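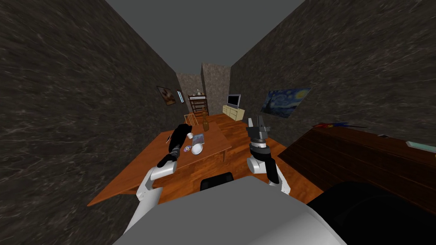
Mon 16 December

Second go at the walnut ink, and it's behaving much better than the July batch, which went furry on top before I'd used a third of it. I started with 100 g of crushed husks from the bag Samran Phuthong brought back from Bovotthorpe, soaked them overnight in rainwater and simmered them in the old enamel pot for as long as I could stand the smell. What I'm after for the Flanness endpapers is a cold dark grey with pale lines wandering through it, very like the dark marble walls with the white veining up top, and so far I keep getting brown. A lovely brown, mind you! But brown.

So, iron. I split the strained liquor between two jars and put a pinch of ferrous sulphate in one of them. It went from tea to near black while I was still stirring, and on the Bélanger paper it dries to a proper slate colour with only a hint of green at the edges. The plain jar dries the colour of a conker. I've brushed both on to strips and pinned them by the window (half of each strip is under card, so we'll see what fades).

The pale veins are another matter. I tried three ways:

Wax resist, using a candle end dragged sideways. Nice broken line, but the wax stays in the paper and the paste won't grip it afterwards. No good for endpapers, possibly all right for loose wrappers.

Gum arabic painted on first and rinsed off later. Messy, and the rinsing lifted half the grey with it. Might work if I left the ink to dry for a whole day and I didn't, I gave it 30 minutes and got impatient.

Crumpling the sheet, flattening it and brushing on the ink with hardly any liquid in the brush. Easily the best. The ridges take the ink and the valleys stay pale, so the lines run off all over the place and don't look drawn. It does weaken the sheet a bit along the folds – Samran thinks a thin coat of wheat paste on the back would sort that out, and I'll try it on the next one.

Job number is 228 if anyone needs to book paper to it. Please don't use the Jurkosov sheets for tests, there aren't many left and they cockle horribly with anything this wet.

Still to do: put a clove in each jar against the mould, label the iron one properly, and find out who has the wide hake brush.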